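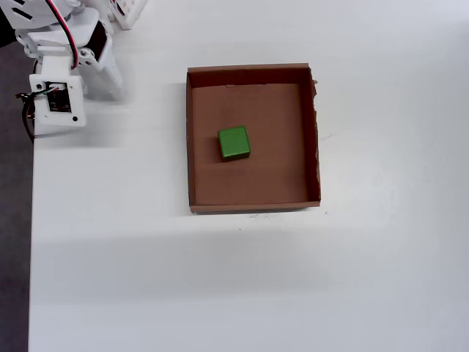

Fig. 1. Arm, tray and one green cube.

Build a Desktop Arm at Home: Session 3 handout
Mendham Shared Workshop, evening course
Tutor: Tiziana Sartori. Bench help: Radymyr Yatsenko

Welcome back! Last time we got every joint turning, and if yours still creaks a bit, bring it along and we'll sort it out over tea. Tonight is the one I look forward to all term, when the arm stops waving at us and starts going for things.

Before you power up
Check each joint by hand with the supply off. It should move through its whole range without a wire going tight.
Follow every cable from plug to plug with your finger. Yes, every one.
Set the speed limit in the Sanar script to 15. You can go faster in October when we all know what we're doing!
Keep the supply switch within reach of your free hand.

The target
A cube in a shallow tray is a lovely first target. The walls give you something to avoid, and a bright colour on plain brown card is easy to pick out, both for you and for the camera if you're adding one later. Any old box will do, trimmed down with a craft knife. Ragged edges are fine.

Lining up
The wrist angle matters far more than people expect. Come in high, stop, look from the side, then lower in small steps (I use 2 mm). What you want before closing is a finger on each side of the block and daylight between tip and block, left and right. If one side is tight, go back up and nudge the base joint. Don't try to fix it down in the box, where a finger can catch the wall.

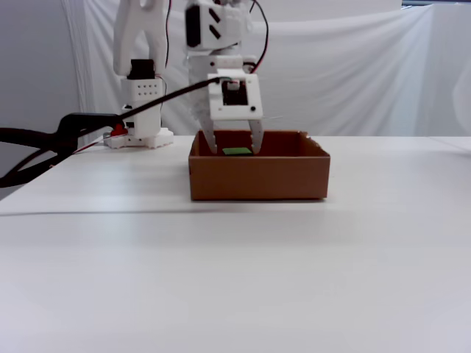 Cable routing is my favourite subject, as Radymyr will tell you with a sigh. A wire needs enough slack for the furthest reach of the arm and no more than that, and it needs to bend gently. Look at the red and black pair looping out to the right of the wrist, with plenty of curve to it, and then at the thick black cable going off the other way from the white connector on the gripper plate. That second one runs a long way across, right in front of the neighbouring arm, so think about both arms when you plan a move. A clip or a loose tie on the upper link helps a lot.

To try before next time
Repeat the approach from 3 different starting poses and write down the joint angles each time. My own notebook has 33 of these and I still enjoy adding to it.
Turn the cube a little and see how far you can go before the fingers need to turn as well.
Fundell users: save your poses under a new name, or the next update will write over them.

Spare screws are in the Van der Merwe drawers, second row down.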